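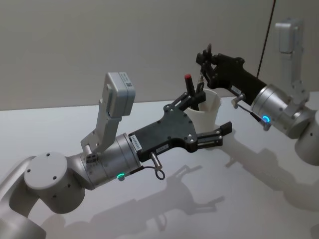

ペン立てカップを両側から挟みにいくところ。手首カメラは左右とも上付き。

件名: Re: [arm-users] グリッパの比較、次は何を掴ませますか
差出人: Chávez 両腕セル担当

arm-users のみなさま

両腕セルの担当です。前回の投稿に返信をいただいていたのに、すっかり間が空いてしまいました。4月に入ってからずっとセルに張り付いていまして、ようやく人に見せられる程度のログが揃いました。長くなりますが、楽しくて仕方がないので全部書きます!

まず引用した質問への返事から。

> 両腕の話、面白く読みました。うちも片腕では Pulel の平行グリッパを
> 使っていますが、薄肉のカップだと把持力の下限でもまだ強く、
> 縁がたわんでしまいます。そちらでは対象物をどう選んでいますか。
>
> それから、手首カメラの位置が気になります。横付けだと指の陰に
> 対象が入ってしまい、接近の最後のところで姿勢推定が飛びます。
> 上付きにした場合、ブラケットの高さで特異姿勢の近くを
> 通りにくくなったりしませんか。
>
> 最後にもう一つ。コントローラは Nunar のままですか。
> Hunska に替えた方がいれば、左右の同期の感触を聞きたいです。

対象物ですが、いまは円筒のカップにペンを立てたものを標準にしています。空のカップだけだと簡単すぎて、グリッパの差がほとんど出ませんでした。ペンが立つと急に難しくなります。ペンは縁よりずっと高く飛び出していますし、傾く向きも毎回変わるので、上から指を下ろす経路がふさがれたり、深度画像の輪郭が割れたりします。キャップの赤いペンと黒っぽいマーカーを一緒に立てておくと、色だけでカップを切り出している人の認識がすぐ破綻するので、ぜひ試してみてください(うちの最初の版も見事に破綻しました)。

薄肉のカップについては、把持力の設定だけで追い込むのは諦めました。いまは片方の手で胴を支えて、もう片方は縁の反対側の上で待たせておき、最初の手が位置を決めてから下ろしています。二本の腕で同時に閉じると、わずかなタイミングのずれでカップが押し合いになって滑ります。順番をつけるだけでずいぶん素直になりました。たわみも、支える側の指をなるべく低い位置に入れると目に見えて減ります。指を縁の近くに当てていた頃の苦労は何だったのかと思うくらいです。

次に手首カメラ。結論から書くと、上付きは良いです。すごく良いです! 手首の上に斜めのブラケットを立て、少し後ろに寝かせてカメラを載せています。グリッパを見下ろす格好になるので、接近の最後まで対象が画角に残ります。横付けの頃は閉じる直前に推定が飛んで、そのたびに最後の姿勢を信じて突っ込ませていましたが、その処理はコードから消しました。消すときはかなり気持ちよかったです。

ただ、ご心配のとおり高さの問題はあります。特異姿勢よりも、うちでは左右のカメラ同士の干渉が先に来ました。二つのグリッパが一つのカップに寄ると、思った以上に上のほうが混み合います。衝突モデルにグリッパだけ入れてブラケットを入れ忘れている設定ファイルをときどき見かけますので、上付きに替える方はそこを先に直してください。うちのモデルではカメラの箱とブラケットに加えて、コネクタから出るケーブルの曲がりも太めの円柱で入れてあります。ケーブルは大げさなくらいでちょうどいいです。

あと影! 机を淡い灰色にして背後を無地の壁にしたら、対象の切り出しは楽になったのですが、今度は腕とグリッパの影が机の上で重なって、指の形そのままに写ります。白いカップと薄い灰色の机だと、もともと境目が弱いところへ影の輪郭のほうがはっきり出てしまうんですね。深度を併用していれば困りませんが、カラー画像だけで試している方は照明の向きをいろいろ変えてみてください。拡散板を入れただけで誤検出がかなり減りました。

コントローラの件。Nunar と Hunska を両方試しました。同じアーム、同じグリッパ、同じカップで、通しの把持を1423回まわしています。グリッパは左右とも Pulel の平行型です。以下、ログから拾った感触です。

Nunar
・立ち上げが早く、設定画面も迷わない
・左右を別々のプロセスで動かすので、片側だけ止めて調べるのに向く
・左右の同期は自分で書く必要がある。待ち合わせを雑に書くと、支える側が早く閉じすぎる

Hunska
・両腕を一つの時間軸で書ける。これが本当に快適
・力の上限を動作の途中で切り替えられる
・エラーの文言が短すぎて、どちらの腕の話なのか分からないことがある
・初回の校正が長い。コーヒーを淹れて戻ってもまだやっている

成功率は Hunska で92%でした。Nunar のほうは待ち合わせの処理を途中で書き直してしまったため、一つの数字にまとめると不公平になります。書き直した後の分だけで取り直すつもりです。いまの印象では、片腕で始めて後から二本目を足す人は Nunar、最初から両腕の協調をやりたい人は Hunska が合うと思います。私は Hunska で続けますが、片腕の検証機には Nunar を残します。

失敗のほうも書いておきます。いちばん多かったのは掴み損ねよりも、指先がペンに触れてカップごと回ってしまうものでした。回った後の姿勢を取り直せば続行できるのに、うちの状態遷移では失敗扱いで最初に戻していたので、ここはまだ伸びるはずです。取り直しは3回まで許す設定に変えて、次のまとめに入れます。

指先の材質も気になっていて、いまは標準の指のまま使っています。柔らかいパッドを貼ると薄肉カップには優しくなりそうですが、閉じ切りの位置がずれるので、幅から対象を判定している方は校正のやり直しになります。すでに貼って使っている方、厚みと接着の方法を教えてください。剥がれた話も大歓迎です。

みなさんに伺いたいことがもう2点あります。

一つめ。上付きカメラのブラケットの剛性はどう確かめていますか。板をねじで組んだもので使っているのですが、速い動作の直後に画像が細かく揺れるように感じます。静定を待てば済むものの、待ち時間がもったいないです。

二つめ。カップとペンの次は何を掴ませるのがいいでしょうか。個人的には、ふたの付いた瓶を片手で支えてもう片手で回す、というのをやってみたくてうずうずしています。ケーブルのコネクタを挿すのも捨てがたいです。布は、まだ怖いです。

ログと設定ファイルは整理でき次第、リストの共有置き場に上げます。衝突モデルだけ先に欲しい方は、この投稿に返信してください。そのままお渡しします。ブラケットの寸法は現物に合わせて書き換えてから使ってくださいね。

それでは、またセルに戻ります。

Chávez
両腕セル担当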